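Workshop notebook, Thursday, after lunch

Delicates test, wool and silk, second go 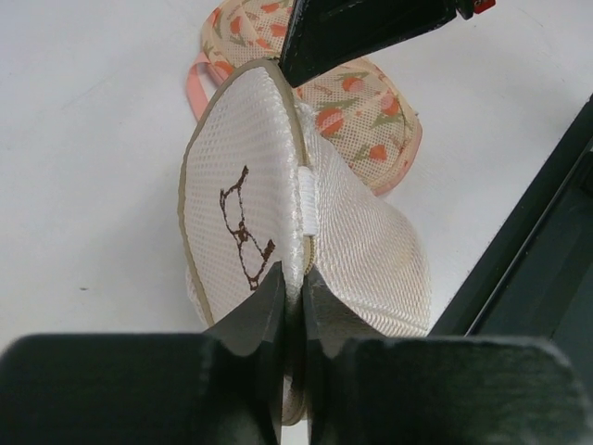
So the question I keep coming back to is whether the felting comes from the water or from the spin. Everyone in the shop blames hot water, me included, and I've been telling people "cold wash only" for years like it was carved in stone. But the Skelura swatches came out of the cold run tighter than the ones I hand soaked in lukewarm, and that bugged me enough to set up a proper round this week.

What I did: cut 36 swatches off the same Skelura blanket (the gray one with the moth damage, so no tears shed). Stitched the edges with cotton thread and a different color for each batch, because last time I used laundry marker and it bled on everything and I spent an evening guessing. Measured each one flat and dry, both directions, and wrote the numbers on the card taped inside the cabinet door. Please don't take the card down! I know it's ugly.

Half went in the old machine with the spin at 800, half with no spin at all, just drained and rolled in a towel. Same water setting for both, same amount of the Dirkach soap, same old sheets thrown in to bulk up the load. I didn't bother with softener. The Dirkach stuff foams like crazy if you go over the line on the cap, so I went a bit under, and I still had suds on the door glass at the end of the first rinse. Ran an extra rinse on both so it would be fair.

First look, still damp: the spun ones feel denser. I really want to say they shrank but damp wool lies to you, so I'm not measuring until they've sat overnight on the rack. The no-spin batch is taking forever to dry, of course. I turned the rack toward the window and moved the fan over from the dye corner. If you need the fan, take it, only put it back and write down when.

Silk is another story. I had 8 pieces of the Zou habotai left and used all of them. They look fine. They looked fine last time too. The only thing I can see is a dull patch on two of them where the cloth got folded over on itself, and I think that's soap that didn't rinse out of the crease. Gave one a dip in water with a splash of white vinegar and the patch went away, or mostly, it's hard to tell under these bulbs. Want to check again in daylight tomorrow morning before I get excited about it.

Things that went wrong: I started the second load without cleaning the filter, so there's gray fluff from the blanket all over the sheets and I'm still picking it off (a damp rubber glove works great for this, by the way, better than the sticky roller). Also the kitchen scale died halfway through weighing the soap. New batteries didn't help. I finished by volume with the cap, which means the last load might be a little off and I've put a star next to it on the card.

I did read the Plerneo care booklet again over coffee, the one that came with the yarn order in February. It says to press wool between towels and "avoid agitation," and then two pages later it gives a machine setting with a full spin. So, no help there. I'd love to know which page they trust more!

My hunch right now - and it is only a hunch - is that the spin matters less than the tumbling back and forth before it, and what I'm feeling in the dense swatches is just water being squeezed out. If the dry numbers match between batches then I'm dropping spin from the list and going after wash time next. There's enough of the blanket left for one more full round if I cut around the holes.

To do: measure the wool dry, both directions. Silk under daylight. Clean the filter properly, and the drawer too while I'm at it, it smells. Borrow the good scale from upstairs. More cotton thread, the red is nearly gone.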